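Module 3 : lire et entretenir un plateau de table
Support de cours, atelier Tanasarn
Intervenant : Czesław Jabłońska

Rappel de la séance précédente : on distingue le bois massif, le placage et le décor imprimé. Les trois peuvent montrer un fil de bois clair, et l'œil seul se trompe souvent.

1. Observer le fil

Placez-vous au bout du plateau, le regard à hauteur de la surface. Suivez une ligne du veinage d'un bord à l'autre. Sur un débit sur dosse, les lignes s'écartent et forment des boucles. Sur quartier, elles restent serrées et presque parallèles. Un même plateau peut présenter les deux aspects. Notez ensuite les zones où la lumière efface le dessin : le reflet renseigne sur la finition, mate, satinée ou brillante.
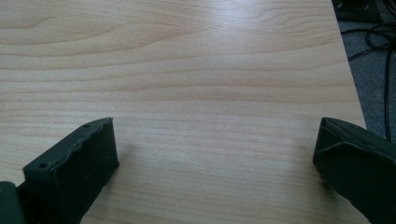 Regardez aussi le chant. Sur un massif, le fil du dessus se prolonge en bout. Sur un placage, on trouve une bande rapportée, avec un joint parfois visible à l'arête. Le modèle Sikholm, vu en janvier, a un chant collé de ce type.

2. Nettoyer

Chiffon microfibre humide, bien essoré, toujours dans le sens du fil. Essuyer aussitôt. Pas de poudre abrasive ni d'éponge à récurer. Sur une surface huilée, pas d'alcool.

3. Poncer

Massif uniquement. Ne pas poncer un décor imprimé. Pour un placage, demander avant de commencer.

À faire pour la prochaine fois : relever le veinage de deux plateaux, croquis au crayon, et remplir la fiche 6 (référence Bamel 1496).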